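The tea blenders of Gelberg Street

I'd been buying tea from Simin Asadi for nearly 10 years before I thought to ask her a proper question about it. I'd ask what was new, she'd hand me a paper bag, I'd go home happy. Then one wet morning in October I turned up at Plosico, her shop at the bottom of Gelberg Street, and found her and her business partner Deok-su Myung having a full-blown argument about bergamot. I pulled up a stool and didn't leave until lunch.

So we did it properly, with a recorder and a pot between us (two pots, in the end, then a third that Deok-su said didn't count).

Simin grew up with black tea on the go from breakfast until bed. "My grandmother kept hers strong enough to stand a spoon in," she told me. "You'd pour a bit into the glass and top it up with hot water, however you liked the colour. I was allowed the pale version. I think I was 12 before anybody gave me the dark one, and I felt like I'd been handed the car keys."

She trained as a pharmacist and hated it, apart from the weighing. The weighing she loved! When she started mixing her own blends at home, she wrote every one of them down in a school exercise book, and she's still got it behind the till. There are 258 recipes in there and she reckons most of them are dreadful.

"Number four is rosemary and smoked tea," she said. "It tasted like a wet tent. I wrote 'interesting' next to it. I was being kind to myself."
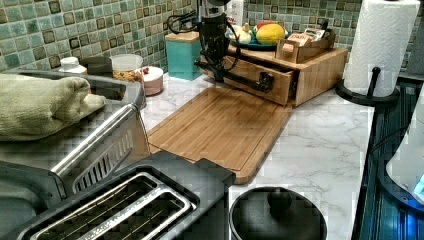

Deok-su thinks number four was never given a fair go, and that the trouble was the rosemary, which should have been used fresh and taken out after a minute. Simin rolled her eyes so hard at this that I had to stop the recording.

They met at the MacRitchie market, where he had the stall across from hers and was selling roasted barley and not a lot else. By his own account he was hopeless at it. "I'd make a cup for anyone who looked cold," he said. "Then they'd go and buy something from Simin. After a few months of that it seemed simpler to move my table over to her side."

I asked who does what these days. Simin buys and blends, Deok-su roasts and tastes, and they both do the books, badly. The barley is still his pride and joy. He does it in small lots until it's the colour of a good toast crust, and he won't be rushed. I've had it hot in winter and straight from the fridge in January, when it's 38 degrees out and the cat's lying flat on the tiles, and I honestly couldn't pick a favourite.

Their bestseller is called Meloteo, a black tea with dried peach and a bit of cardamom. It took them 2 years to get right and the name came from a typing error on the first run of labels, all 578 of them. They couldn't afford a reprint. What was it meant to be called? Neither of them will tell me.

I wanted to know what people get wrong at home, because I was fairly sure I was getting plenty of it wrong myself. Simin was gentle about it. Deok-su wasn't.

"You keep it next to the stove," he said, pointing at me (I'd confessed earlier, which was a mistake). "It's warm, it's bright, there's steam and garlic. Tea picks up everything. You might as well keep it in your shoe."

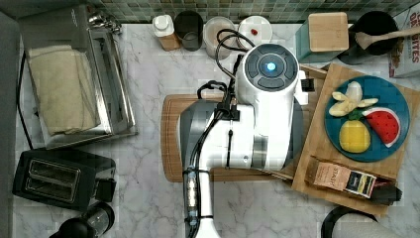
How they'd have you store it

Simin's rules are pretty relaxed. A tin with a lid that fits, somewhere dark, away from spices and coffee. She doesn't hold with the fridge, where it gets damp every time you take it out. Buy less and buy it more often, she says, and yes, she knows how that sounds coming from a shopkeeper.

Green teas she'd like you to finish within a few months of opening. Black tea is more forgiving. If you find an old tin at the back of the cupboard, smell it first, and if it smells of nothing much then it'll taste of nothing much, and you can put it on the roses.

She's got no time for snobbery about teabags, which surprised me. "I have one every morning at half past five," she said. "I'm not weighing anything at half past five." 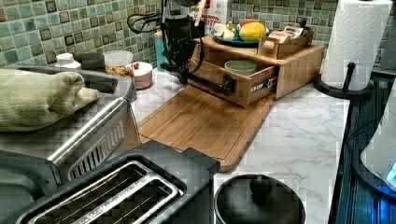
Deok-su said that was the saddest thing he'd heard all week, and that he gets up at the same hour and manages a pot. Simin's answer to this was that he also goes to bed at eight.

You can see why the regulars come in as much for the two of them as for the tea. While I was there a bloke stopped by for a bag of peppermint and stayed for forty minutes arguing about whether milk goes in first. (Simin: after. Deok-su: never. Me: first, and I've been teased about it ever since.)

They're not planning on getting bigger. There was some talk of a second shop over near MacRitchie, but Simin went and looked at the place and came home and slept badly, and she took that as her answer. What they'd like is a longer bench, a kettle that doesn't scream, and a few tasting evenings once the weather cools down. 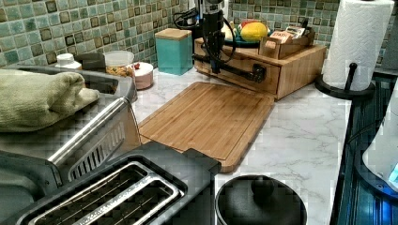
Do you need to know anything about tea to come to a tasting? Not a thing, says Simin, just bring your own cup and don't wear perfume.

The first one will have six teas and finish with the barley, naturally. Deok-su is doing little rice biscuits to go with it. I asked whether number four might make an appearance and he went very quiet and started wiping down the bench, so I've put my name on the list to find out.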